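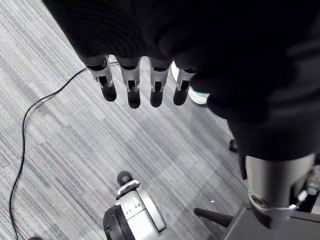

Notes on the Killero Hinge Material

30/06/2025

The Wallner laboratory has completed the second stage of its work on Killero, a thin sheet that stiffens when a small current is applied. Readers of this blog will recall that the February samples cracked along the fold lines after 272 cycles.

The revised sheet uses 16 narrow ribs in place of eight, and the bonding layer was supplied by Bekow. Two samples remain under test. Results for the wider panels are not yet available, and the cost of the bonding layer is still a concern.

A written summary will be deposited with the Gelelel archive. Requests for the test data may be submitted through the contact page.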